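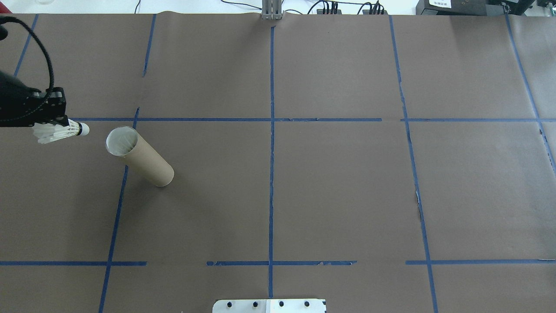

1 min read

Shuttlecock into tube, keeps missing. Help?

Nazma Jayasinghe
Student project, team name Zultgate. Arm has to put a shuttlecock in its cardboard tube, cork first. Grip is fine. Tube lies on the paper at an angle and the arm comes in crooked, so the cork hits the rim. We have 43 practice runs saved and demo is 14th November. More runs or change the setup?

Agnes Gunn
Change the setup first. Pick one tape square, tube goes there, same angle every time. Get that working then start turning it a little. Also redo your tape, the torn bits are no good if your using the lines to place stuff. And line up the wrist with the tube before you move in, dont do both at once.

shawky_club
more runs. we did 2,055 for ours

Agnes Gunn
Not by the 14th they won't. Nazma, post the wrist angles if it still catches teh rim.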